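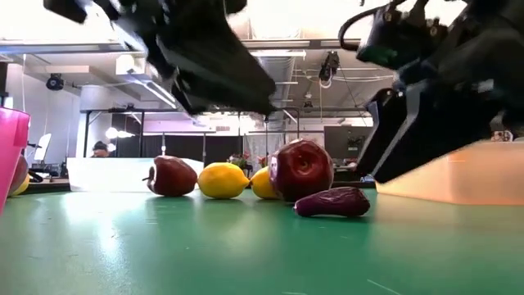

Getting more life out of your fruit and veg

I love a good rummage at the market, but I used to bring home far more than we could eat and then find half of it limp by the weekend. A bit of care when you unpack makes a huge difference!

Carrots first. Twist the leafy tops off as soon as you get in (they're lovely in soup) and wrap the roots in a damp tea towel at the bottom of the fridge. Mine stay crisp for a good fortnight like this.

Keep potatoes somewhere dark and cool, in a paper bag or an old pillowcase, and well away from the onions — the two of them set each other off sprouting.

Bananas ripen everything near them, so hang them on their own. If you've got a rock-hard avocado, though, pop it in a bag with one and it'll be ready in a day or two.

Tired lettuce? Cut a sliver off the base and stand it in a bowl of very cold water for 27 minutes while you get on with the rest of tea. I set the timer once at that by mistake and have stuck to it ever since.

Herbs go in a jam jar with a splash of water, like flowers. Change it every other day. Basil hates the fridge, so leave that one on the windowsill.

Next time: freezing July berries without ending up with one big lump.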